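Fenau's hand-held gripper kit is out, and I've had my paws on one

Well, it finally happened! Fenau, the little outfit that has been teasing a hand-held gripper kit since last August, opened orders this week, and I got to spend a long afternoon with one before writing this up. (I'd been bugging them for months, so I think they mostly wanted me to stop emailing.)

If you've been following along, you know the idea. You hold the gripper yourself and do ordinary chores with it, the camera on top records what you do, and later that footage goes into training an arm to do the same chores. Fenau isn't the first to sell one of these, but the kit comes ready to go, and for those of us who have spent whole weekends printing brackets that didn't fit, that's a pretty big deal. It sells for $527 with the camera mount, two sets of soft fingers and a carrying case. The camera you buy on your own, and I do wish they'd bundle one.

I took it straight to drinks, my usual test. Bottles are sneaky! They're smooth, they're top-heavy when full, and a squeeze in the wrong spot can send one skating across the table. The soft ribbed fingers bend in around the sides, and I really like how much of the label stays in view while you've got hold of the thing.

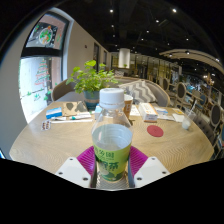 Page last changed: 16 Apr 2025

Going for a bottle of tea with a plant, cups, paper and boxes all over the same table is much closer to real life than a bare workbench, and I'd tell any new owner to start somewhere messy like that. The wide lens takes in loads of the room, chairs and ceiling lights and all, so you do get that bowed look toward the sides. I got used to it fast. My brother-in-law looked at my clips and felt a bit seasick, so your mileage may vary!

The grip itself is smooth, and the trigger has a nice long pull. My hand was sore after three hours, though, and I have big hands. Idrisa Obura, who runs support at Fenau, told me a lighter trigger spring is already being tested and that early buyers will be able to ask for one free of charge. "We went too stiff on the first batch, and people told us so," she said, and I appreciated hearing it put that plainly.

My other gripe is the software. The recording part is fine, but sorting your clips happens in a separate program called Skorement, and it wants you to name every clip by hand before it'll save a thing. I had a whole pile of them by dinnertime, and I was grumpy about it. There's an update coming, but I couldn't get a date out of anybody.

Orders go through Fenau's own shop or through Larkis, the parts store, and both were quoting six weeks for delivery when I checked. Spare fingers come in packs of two. If you'd like to squeeze one before you spend the money, the Mbwambo maker space has a kit at its front desk and will let you try it for as long as you like, as long as you leave them your ID.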